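Went to the Fudell open day with Edith Villca, back late, writing this up before I forget it all. Doors at the Mitley building, coffee in paper cups, no name tags left by the time we got in. Fine.

Mostly I wanted the kids' tableware room. We buy for the Okora lunch program, 500 places, and the plates we have now are chipped to bits. Delia Costache did the tour, fast talker, knew her stuff. Ground floor is shelving and returns. Upstairs is the sorting room, which I liked best, light wood tables and big grey bins, everything in there has been used hard.

Asked about bowls. They stopped doing the deep one in October. Shame, it was the only one that didn't tip.
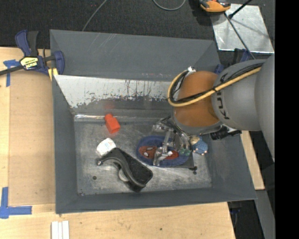 Last changed: Monday, January 24, 2022

Oval plate, blue, with a Spider-Man-style face in red. Edith wanted it for her nephew on the spot, not for sale, she asked twice. The oval is what I came for. Fits our trays sideways, the round ones never did. Not sure we can have characters on ours though, have to check with Yến Từ, last time there was a fight over who got wich one and lunch ran 27 minutes over.

The bin it was in has seen some life. Floor all worn, grey coating gone ragged on the slope at the back so the bare metal shows, scratches up the rear panel. Shiny tape along the back too. Want a couple like that for our dish return, ours are too shallow and things slide out over the front.

Then downstairs again for the print talk. Fulgencio Escobar on how the pictures go on and why they fade. Short version: don't stack them damp, don't scrub with the green side. We do both. Sat next to a woman from Chiriac who runs 3 cafeterias and has gone back to plain white, says it's easier to replace one at a time. Good point, wrote it on my hand.

Lunch was soup. Too salty. Parking is bad, go early or take the bus, the stop is right accross the street.

Samples coming: 2 oval, plain blue, and one divided. Will post when they've been thru our dishwasher.

3 comments · 2 shares

© Sidra Bajwa | Contact | Back to top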